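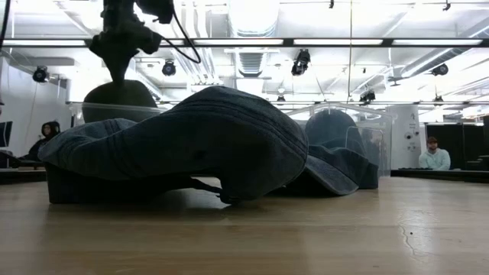
Issue 22

Speaker notes: Can a machine do the putting away yet?
Nazmiye Tokgöz, Henilholm, Monday session

Start with the short answer. Some of it, slowly, with a person close by.

Point at the gray cloth on the table. Ask the room what shape it is. Wait for answers. A person picks it up without settling that question first. The arm needs some idea of where to take hold, and the folds hide most of what it would want to know.

Then the clear bins. Easy for us, harder for a camera, which gets the ceiling lights back off the walls and rim.

Mention Setsuko Kinoshita's list of 11 chores from the Milar stockroom. She marked each one yes, no or with help. Sorting boxed goods got a yes. Soft goods into bins got "with help." Folding got a no. Don't read out the whole list, it's in the handout.

Slide 5. Water if needed. 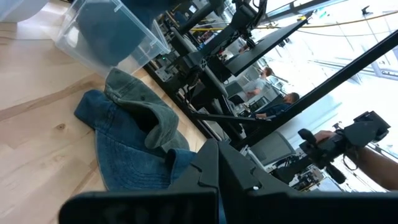
Last modified: October, 8:22

Caps. The denim one is under the green-gray one, so the first job is to take one and leave the other. Two layers of cloth feel much alike to a flat finger.

Say something about the hand controller at the right. Plenty of demos have a person steering, and the audience should ask about that every time. Grażyna Ostrowski will probably raise the cost of that person's hours. Let her, it's a fair point.

What I'd tell a shop owner now: keep the staff on clothing, try a machine on boxes, look again next year.

Questions, eight minutes. Handouts are by the door. Guðlaug Ingvarsson speaks next and needs the long cable.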